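# Can a machine do my chores yet? Your questions answered

Last updated 29 October 2019

We run the Tandley home robotics open evenings, and the same questions come up every time (which we love, keep them coming!). These are the ones we hear most, with the best answers we have at the moment.

## So, can a robot tidy my kitchen?

Not a whole kitchen, no. Parts of one, slowly, with somebody standing by. An arm bolted to a table can pick up many everyday things and put them where you want them, provided it can reach them and they don't slide about too much. Ask it to find the lid that goes with the tub and you'll be there all evening. Still, ten minutes watching one work out how to get hold of something it has never met before is a real treat.

## Haven't we had dishwashers for ages?

We have! Josephine Cochrane patented hers in 1886, and it's a brilliant bit of thinking: hold the plates still in a rack and squirt water at them. The machine never has to know what a plate is. You do the hard part, picking up every greasy, odd-shaped thing and finding it a slot. Loading and unloading is the bit we'd all like to hand over, and it's the bit that is still being worked on.

## Why is picking things up so difficult?

Because things are so different from each other. A tin is easy: it's stiff, it's round, and it stays the same shape when you squeeze it. A soft toy squashes and flops, and its middle may not be where you'd guess. You and I change our grip without thinking, using the feeling in our fingertips. Many grippers have two fingers and very little feeling at all, so they lean heavily on what the camera tells them. 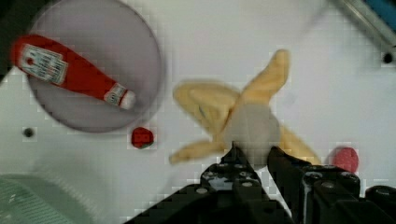

Soft things do have one thing going for them, and it's that they forgive a clumsy grab. Squeeze a wine glass a touch too hard and you're sweeping the floor. Squeeze a cuddly toy too hard and you can simply have another go. That's why so much practice starts with toys and pretend food, and only later moves on to the crockery.

## What about folding laundry?

Possible, and lovely to watch, but bring a flask. Our folding setup, which we call Penry, takes 6 minutes over a tea towel on a good day. Fitted sheets beat it completely. (They beat most of us too.)

## Are shop floors further along?

Yes, by a long way, as long as the job stays the same. Ollis, the small packing firm down the road, has an arm that puts jars into boxes and gets through 600 in a shift. The jars arrive in the same place, the same way up, every time. Tip a mixed crate of returns in front of it and it stops and waits for a person. Sorting that crate is much closer to tidying a child's bedroom than to packing jars.

## Is there anything I can buy now?

Robot vacuum cleaners and robot mowers are both well worth a look, and they've come on a great deal. For tinkerers there's the Flusevano, a tabletop arm kit at £899. It's great fun and you'll learn loads, but please don't buy it expecting help with the washing-up. You'll be doing the programming, and then the washing-up.

## Will it be safe around children and pets?

Small, slow arms with a stop button in easy reach are fine with an adult in charge. We keep a taped line on the floor and ask everyone to stay behind it while an arm is moving. Dogs don't read tape, so leave them at home, please.

## Can I come and see one working?

Please do! Open evenings started again in September and you don't need to book. Bring a household object you think will be tricky to pick up, nothing sharp or breakable, and we'll put it on the table and see how the arm gets on. Colanders are especially welcome.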